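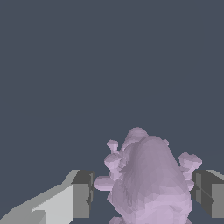 4.2 午间小睡的执行情况与下午时段的主观警觉度

本节报告 Gullside 配送中心与 Hepburn 行政办公区在干预期内的午间小睡执行情况，并讨论其与下午时段主观警觉度之间的关联。两处工作场所同属一家雇主，在职员工约800人，其中208人签署知情同意书并完成基线问卷。至干预期结束时，141人提交了符合分析要求的完整记录，后文各项分析除另有说明外均以这部分参与者为对象。

参与者被要求在午餐后的固定休息时段内闭目休息，时长以二十分钟为上限。研究方案并不要求参与者必须入睡。预调查期间，多名员工表示“规定时间内睡不着”本身会造成压力，研究组据此将干预指令由“午睡”改为“安静休息”，并在休息室门口的说明中作了相应修改。休息起止时间由参与者在 Pleltolel 记录系统中自行登记，系统于下午三时推送一份简短的 Grakum 疲劳量表，要求在半小时内填写完毕。超过时限提交的量表予以保留，但不纳入主要分析。

就执行情况而言，两处场所存在明显差异。Hepburn 办公区的员工午休时间较为固定，登记的休息开始时间集中在午餐结束后不久；Gullside 配送中心实行轮班制，早班员工的用餐时间受到货车辆影响，休息时段前后浮动较大，部分参与者在一周之内仅能完成两至三次登记。访谈显示，轮班员工对干预的接受程度并不低于办公室员工，妨碍其参与的主要是交接班安排以及休息室与作业区之间的步行距离。有受访者提到，从分拣区往返休息室所需的时间已占去休息时段的相当部分，因此更愿意在作业区附近的座椅上闭目片刻。此类情形在登记时统一归为“非指定地点休息”，与在休息室内完成的休息分别统计。

在主观警觉度方面，坚持登记的参与者在下午三时的疲劳评分总体低于其本人的基线水平。这一变化在周初较为明显，至周后期逐渐减弱，星期四的评分与基线相比差异已经很小。本文认为，该模式与工作周内疲劳累积的一般认识相符：短时休息可以缓解当日午后的困倦，但对前几日夜间睡眠不足所造成的影响作用有限。基线问卷中自述夜间睡眠规律的参与者，其评分在各工作日之间的波动较小；自述周末入睡与起床时间明显推迟的参与者，则在周初表现出较高的基线疲劳，干预期内的改善幅度也较大。由于作息规律程度仅依据参与者自述划分，上述组间比较应视为探索性结果。

需要指出的是，咖啡因摄入构成本研究的一项重要混杂因素。研究方案建议参与者维持原有的饮用习惯，但未作强制限制。每周末的回顾问卷表明，一部分参与者在干预期内减少了下午的咖啡或浓茶摄入，理由多为“休息之后觉得不太需要”；另有少数参与者将饮用时间提前至午餐前后，并在饮用后随即休息。这两类变化均可能独立影响下午三时的评分。研究组在敏感性分析中剔除了自述饮用习惯发生改变的参与者，所得结果方向不变，但估计值的不确定性有所增加。就现有数据而言，尚不能将安静休息的作用与咖啡因摄入时间的变化完全区分开来。

休息时长与醒后状态之间的关系亦值得注意。登记时长接近上限的参与者中，有人反映起身后短时间内反应迟缓，须经洗脸或走动方可恢复。对于办公室岗位，此种不适通常不影响工作安排；对于操作叉车或传送设备的岗位，则应作为安全问题处理。经与现场管理人员协商，研究组自干预第二周起规定，设备操作人员在休息结束后须先从事不涉及设备的准备工作，再返回原岗位。该规定实施后，未收到与醒后迟缓有关的事故或险情报告。鉴于此类事件本身发生较少，且报告依赖当事人主动提出，不宜据此推断该规定的实际保护效果。

缺失数据方面，未纳入完整分析的参与者多数属于登记次数不足，明确提出退出的共9人。退出原因包括岗位调动、休假以及认为登记过程繁琐。现场协调员 Chelsea Sugden 对提出退出者逐一进行了简短回访，回访记录显示，登记界面的操作步骤是较为集中的意见。部分员工在作业期间不得携带手机，只能于下班后补录，而补录时间往往已超出量表的有效填写时限。后续研究若仍以配送或生产一线人员为对象，宜在休息室内设置固定的登记终端，或改用纸质卡片，由协调员统一录入。

完整记录者与未完成者的基线比较表明，两组在年龄与工龄方面相近，但未完成者中轮班员工的比例较高，基线疲劳评分也略高。由此推断，主要分析的结果可能更多反映了作息相对稳定、疲劳程度相对较轻的员工的情况，将其推广至长期轮班人群时应持审慎态度。本研究未设平行对照组，评分的改善亦可能部分来自参与者对干预的预期，或来自管理层在研究期间对休息制度的关注。

综合定量结果与访谈材料，研究组对两处场所提出了不同的调整意见。Hepburn 办公区可维持现有休息时段，并避免将例会安排在午餐结束后的第一时间；Gullside 配送中心则应优先考虑在作业区附近增设安静区域，并将休息时段写入排班表，使其不因到货延迟而被取消。休息区的照明、噪声与座椅条件对执行情况的影响，因两处场所的设施差异较大，本节未作定量比较，相关访谈内容见4.3节。

图1 计算机渲染的淡紫色物体，背景为石板灰色。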